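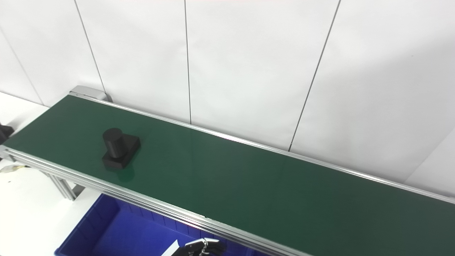 Section 4. Recording Episodes at the Belt Station

This section covers the part of the job everyone signed up for. Sections 1 through 3 covered power, calibration and the network, and if you skipped them, you'll be back. It assumes a two-handed robot, a belt, bins, and an operator who has eaten lunch.

An episode is one pick, start to finish. The hand begins at rest, reaches the part on the belt, closes on it, lifts it, puts it in a bin and goes back to rest. The Kulum recorder saves the head camera view, the joint positions of both arms and your commands, all on one clock. The learning system sees nothing else. It can't hear you say "oops."

4.1 Before you start

1. Check that the belt drive is off. The standard Cuvville task is a still-belt task. Moving-belt work has its own settings and is covered in Section 6.

2. Clear the belt of everything that isn't the part for this task. Pens, tape, hex keys and coffee lids have all made it into past recordings, and the model took a polite interest in each of them.

3. Set the bins below the near rail. They should be where the arm can reach them without the elbow touching the rail.

4. Move both arms to the rest pose and wait for the status line to read READY. If it reads ALMOST READY, wait longer. We have asked for that message to be changed.

5. Open the head camera preview. You should be able to see the whole reach, from rest to belt to bin. Adjust the head now if you need to. Do not adjust it between episodes.

6. Type in the task name exactly as it appears on the task sheet. "pick_black_part" and "Pick black part" are two different tasks as far as Kulum is concerned, and merging them later takes an afternoon.

CAUTION: Keep people out of reach of both arms whenever the status line reads READY or RECORDING. If the part has to be moved by hand, pause first. The pause pedal is the left one.

4.2 Placing the part

7. Put one part on the belt. Turn it a little differently each time and move it along and across the belt between episodes. Upright, sideways, near rail, far rail: all fine, so long as you can pick it up.

8. Don't line it up with anything. Operators drift toward neat placement after the first hour. A model trained on neat placement will be very good at your neatness and nothing else.

9. Step back out of view and release the pause pedal.

Note: The Drullham sets from April have to be used with care for this reason. All 343 episodes start with the part in nearly the same spot. The model trained on them reaches for that spot with great confidence, whether or not there is anything on it.

4.3 Recording the pick

10. Press the right pedal once. Wait for the tone. Kulum drops anything you do before the tone, including your best pick of the day.

11. Bring the picking hand over the part with the fingers open. Come down at a steady speed. Fast is not a goal. Smooth is a goal.

12. Park the other hand below the near rail. It doesn't need to do anything. It does need to keep still, as its joints are being recorded too, and fidgeting is surprisingly easy to teach.

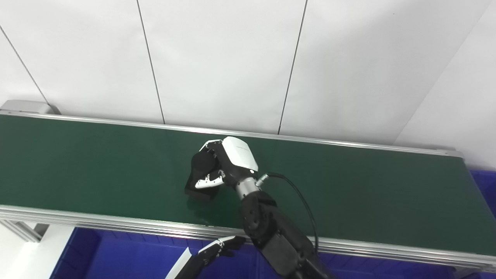
Figure 4-2. Hand closed on the part, second hand held below the near rail.

13. Close the fingers and thumb around the part. Hold for a full second before you lift. This pause feels silly, but it gives the labeling step a clean edge between "grasp" and "lift."

14. Lift straight up until the part is well clear of the rail, then carry it to the bin. Do not drag it over the rail. The rail has grooves and the part has corners, and they find each other.

15. Lower the part into the bin and open the hand. Throwing is not a supported feature.

16. Return to rest and press the right pedal again to stop. The episode number goes up by one.

CAUTION: Watch the wrist cable as you turn the hand. It needs a free loop. If the loop goes tight or catches on the rail, stop, pause, and unwind the wrist by going back the way you came. Turning it the rest of the way around will not help, although everybody tries it.

4.4 Keep, mark or delete

After each episode Kulum asks for one of three answers:

KEEP – the pick went as you meant it to.
MARK – the pick worked, but something in it was odd: a second try, a slip and catch, a long wait.
DELETE – the recording itself is no good: camera blocked, wrong task name, someone walked through.

A dropped part is not a reason to delete. Choose MARK and type "drop" in the comment box. We want the drops. The Hijazi grader needs failures to compare against, and a set with no failures in it gets sent back with questions.

Comments should be short and plain. "Slipped at lift, regrasped" is useful. "Ugh" is on file 154 times and has not improved any model so far.

4.5 How many is enough

One full set is some 700 episodes for each part, counting KEEP and MARK together. Don't try to do it in one sitting. Change operators every 2 hours, and have the new operator log in under their own number. People reach differently, and the model should see more than one way of doing it. It should also be possible to find out later who rests their elbow on the pause pedal.

If the bin fills up, pause and empty it between episodes. Put the bin back in the same general place. Small changes are welcome. Moving it to the other side of the belt makes it a new task and needs a new task name.

4.6 Ending the session

17. Return both arms to rest and choose CLOSE SET. Do not just shut the lid.

18. Wait for the upload bar to finish. It stops at 99 percent for a while and looks dead. Leave it alone.

19. Play back three episodes picked at random. Check that the hand on the screen and the joint trace under it close at the same moment. If one lags, write down the episode number and see 7.3, Clock Drift.

20. Switch off arm power, then the recorder. In the other order, the arms hold their last pose until the fault timer runs out, and you get to stand there and watch.

Changes to this section, 7/4/21: step 12 added; hold time in step 13 changed from "briefly" to a full second – "briefly" was being read in many creative ways. The old Figure 4-1 has been removed, and the numbering of the others left alone.

Go on to Section 5, Labeling, once you have at least one closed set.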